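The charging drawer, an inventory

I have a drawer in the hall with six charging cables in it, and on any given evening only two of them work. They are never the same two. I've lived with this arrangement for years, the way people live with a bad knee.

February finally did it. I went to bed with a full set of alarms and a phone at two percent, convinced it was plugged in, and woke up late next to a cable that had been charging the blanket.

So I bought new ones. The Ritport has a braided sleeve and came in a box big enough for a pair of shoes. The Stistley is flat, like linguine, and tangles like it too. The Seditz promised 2000 bends on the package, and I'd love to know who was in charge of bending.

Where you plug in matters more than any of this. My old spot was the floor behind the couch, by feel, in the dark, with the plug upside down (yes, I know the new kind has no upside down, and I still manage it). A bare table with decent light is better. Hold the phone upright, bring the plug to the bottom edge, and look at what you're doing.
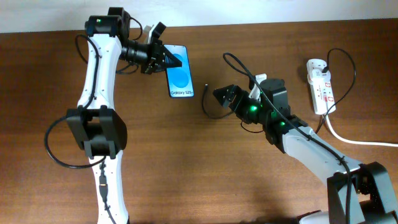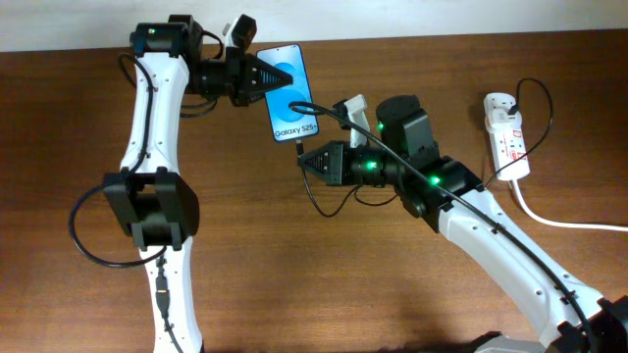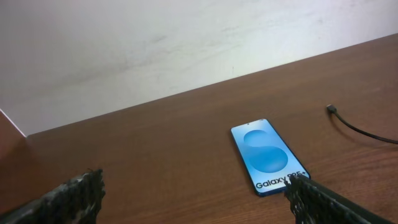
What stays in the drawer

The Seditz, one old cable I'm sentimental about, and an Engebretsen adapter for a country I visited once. The rest went in a bag by the door, where they'll probably stay until summer.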